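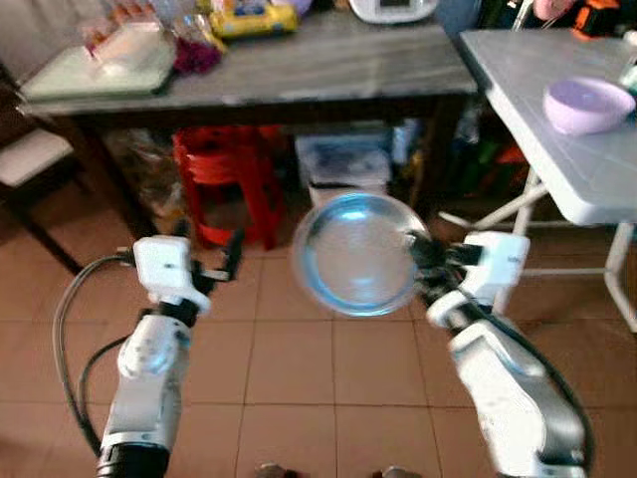 Jolgate two-arm kitchen helper: review after the open day
2019-05-09

Jolgate opened its test kitchen to the public last week and I spent most of the afternoon there. I went mainly to look at the two-arm helper, which has been promised since December and which can now be ordered. What follows is based on a little over two hours with the machine, some of it watching and some of it giving it jobs. I did not take one home.

The helper is a pair of white arms with dark grey joints, and each arm ends in a black gripper. It works at about the height of a person standing at a table. You choose a job on a tablet, confirm it, and the arms start. There is a stop button on the tablet and a larger one on a lead, and visitors were shown both before they were allowed near it. I tried the one on the lead. The arms stopped where they were and kept hold of the bowl they had picked up, as they should.

The price on the day was £3,418 for the pair. A single arm is £1,789, so the saving for buying two is small. Neither price includes delivery or the floor stand.

Setting up

Heriberto Tello ran the demonstration and answered nearly everything he was asked. He set the helper up from its cases while we watched. The arms went on first, then the cables, then a short check in which each joint moves a little way and back. He said a new owner should allow an hour. He took less than that, but he has done it many times, and one of the cable plugs needed a second go even for him.

The test kitchen has a tiled floor and ordinary furniture, with shopping left out on the table. I was glad of that. I have been to demonstrations where the machine had a bare bench and one cup, and you learn very little from them.

Handling plates and glass

Clear glass is hard for most machines of this sort, so I asked for it several times. The helper holds a glass plate by the edge with one gripper and leaves the other arm free. Over the afternoon I watched it attempt 20 lifts with plates of different kinds. It managed all the china ones. With clear glass it missed twice, both times closing the gripper just short of the rim, then backing off and trying again. It dropped nothing while I was there.

It is slow. Moving a plate from the table to the rack took long enough that I could have cleared the rest of the table by hand. Tello said there is a faster setting, which is locked until the owner has finished a set of practice jobs. He would not unlock it with visitors in the room, so I can't comment on it.

Passing a plate from one arm to the other worked well with china and less well with glass. The second arm waits until it is sure of its grip before the first lets go, and with glass that wait can be long. On one pass it gave up and put the plate back down, and the tablet asked for help.

Other jobs

Bowls were easy for it. Packets and bags were mixed. Anything stiff was fine, but soft bags sagged and swung, and it sometimes took hold of only a corner. It will not handle knives at all in this version. It can wipe a table top if you put the cloth in the gripper yourself, though it left the corners untouched.

Noise is low. There is a hum when the arms move and a click when a gripper closes, and we talked over it without raising our voices.

Things I did not like

The cables run down the outside of the arms. They look easy to catch on a chair back, and I would want them clipped in or covered before using the machine in a small kitchen.

The gripper pads wear out. Jolgate sells its own, and Stikura makes a softer set that fits the same mount. Tello had both and let me feel them. The Stikura pads are tackier and I think they would suit glass better, but he did not fit them during my visit.

The tablet menus need work. Jobs are listed in the order they were added and there is no search. The word "fetch" is used for two different jobs.

Compared with others

The Jendley single arm is cheaper and quicker, but it is made for a worktop and can't reach a low table. Huamán has a two-arm model that I have only seen on video. I asked Tello how his compares and he said, fairly enough, that I should ask them.

Should you buy one?

For most homes, no, or not yet. It does what Jolgate says, but at this speed it suits someone who finds lifting and carrying difficult and doesn't mind waiting. For that person I would suggest booking a visit and bringing your own plates, which Jolgate allows. I brought two and both came home in one piece.

The next open day has not been announced. Parking is at the back, and the entrance is the side door, not the one with the sign.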